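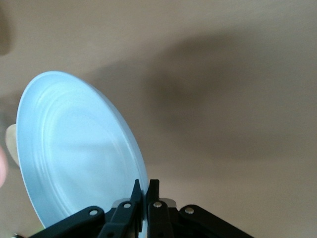
Chapter 4
Tableware and the Household

Most people eat from a plate every day and give it little thought. For much of history, though, many households owned very few dishes. Food was served from a shared bowl or pot, and each person took a portion by hand, with a spoon, or on a piece of bread. A plate for every person at the table was a habit that spread slowly – first among the wealthy, later in ordinary homes.

This chapter follows that change in the river town of Sesano. In the first section we look at the Kurell pottery, which employed 40 workers and fired 2,000 pieces in a good month. Its account books list what was sold, to whom, and at what price. The second section turns to household inventories. Dušan Vidmar read 400 of them and found that plates were often listed singly, with a note on chips and cracks, while bowls were grouped together.

The third section deals with trade. Wares from Busum reached the town by boat each March, when the water was high enough, and they sold for less than local goods. Justinas Rozīte has argued that this pushed Kurell toward plainer shapes that could be stacked in the kiln.

Key terms: earthenware, glaze, inventory, rim, well

Before you read
Make a list of the dishes in your kitchen. Which are used daily, and which are kept for guests? Keep the list – you will need it again in Section 4.2.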